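28 February 2019
By the newsletter desk, Braldale

I gave up on my bathroom drawer last November – it wouldn't close anymore, and I'd bought a third tube of something I already had two of. So I've been clearing out, one small box at a time, and 10 minutes is my limit before I get cranky.

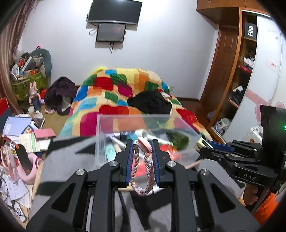

My rule is that like goes with like, even if the pile looks silly. Hair things used to live all over my house (coat pockets, the car, under the couch!). Now anything like that braided band in pink, white and gray gets its own little tub, and a clear plastic container is what I'd pick, so you don't have to dig to find out what you own.

Tubes are my weak spot. I squeeze a bit on my hand, and if it smells off, it goes. I found one from our trip to Woltanstead, and that was a long time ago.
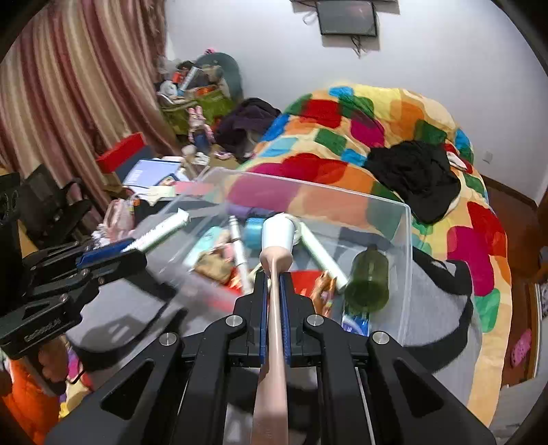
Swap table in Cokville

Bring your unopened extras and take home something you'll use. Last time I came back with 31 bars of soap – send help, or at least send guests.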